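Jirnelcombe Hall News - tables, cloths and the March lunch

Sunday, January 19, 2020

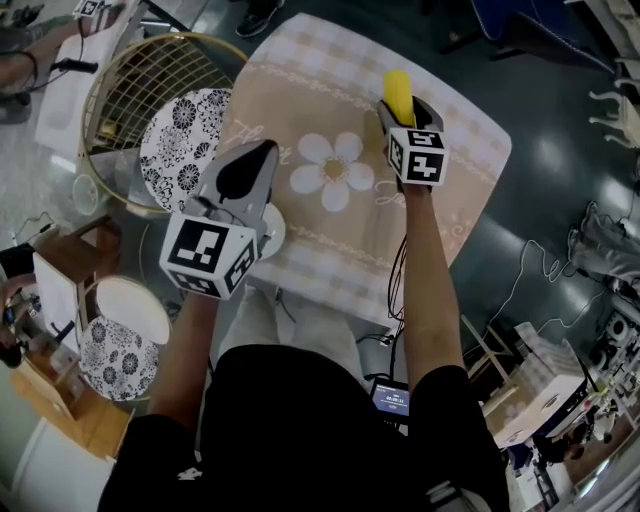
Tablecloths first as that's what everyone keeps asking me about. We need them for the March lunch, we haven't got enough, and the old paper rolls are NOT coming back after what happened with the gravy. So please have a look at home. Anything wipeable or washable, any colour, and it doesn't need to match. The sort we're after is the beige and tan one with the checked borders and the big white flower in the middle, it sits well on a table with rounded corners and a pale pattern like that hides a lot. Plain is fine too. If you have got one with a stain in the middle bring it anyway, that's where the flowers go.

Sizes. The long tables in the main room want a cloth 177 cm long at the very least, more if you'd like a bit of a drop at the ends. Card tables will take any old thing. Please measure before you bring it, last year we had a lovely embroidered one from Derwood that turned out to be for a tray.

Name labels please!! Biro on a bit of masking tape is no good, it comes off in the wash and then I have a heap of cloths on my landing till summer. Sew something in the corner or use a laundry pen. I still have two from last time, one with lemons, one navy with a burn mark. If either is yours ring me.

Washing. Aldana Painemal has offered to do the lot afterwards in her big machine, 40 degrees, no softener. If yours can't go in at 40 then take it home with you on the day. She is not ironing them and quite right.

Dishes and bowls next. White ones for preference, shallow, for bread and olives and so on. We have plenty of dinner plates but the small dishes walk off somewhere every year. Cupboard by the back door has been sorted (took most of Thursday) and there is now a shelf for dishes, a shelf for jugs, and a shelf for things with no lid. Lids with no thing are in the bag underneath. Anything not claimed by the end of the month goes to the charity shop in Derwood.

Baskets - yes please, for rolls and for the raffle. Wire ones are good as they wipe down. Wicker if it's not shedding. Mrs Tamošiūnaitė is lending her large one for the raffle again and would like it back with the handle on this time.

Menu so far. Soup, two kinds, one without meat. Bread from Prurkia, who have said yes to 18 loaves but want the order confirmed a week ahead, so I need numbers from you. Cold table after that. Puddings are bring your own and share, please no more than one trifle per table, we had a glut. Tea and coffee from the urn, which has been descaled and is now much quicker and less crunchy.

Laying up is the evening before, from six. Four people would do it comfortably and at the moment it's me and Aldana. Jobs are tables out, cloths on, cutlery wrapped, jam jars down the middle. If you can't lift you can wrap. Radiators go on at five so it should be bearable but bring a jumper. We'd like to be locked up by half past eight, there's a quiz on.

Flowers. Whatever is out in the garden. Daffs with any luck. Jam jars wanted, labels soaked off, no lids. Short stems so people can see each other accross the table. If nothing is out we'll do ivy and candles, the little battery ones, not real as the cloths are mostly polyester I suspect.

Money. We have 624 pounds in the lunch fund after the heating bill, better than I thought. Tickets the same price as last year, children under five free, on sale from the desk on coffee mornings or from me. No card machine so cash or cheque. Please don't put envelopes through the hall door, the mat eats them.

Other bits. The kitchen tap is mended. The blue chairs are not to be stood on. Somebody has left a very nice umbrella, long, green handle. And the big serving spoons, we had six and now there's two, so have a look in your drawers and no questions will be asked.

Cloths to me or Aldana at any coffee morning, folded, in a bag, name on. Next newletter when I get to it.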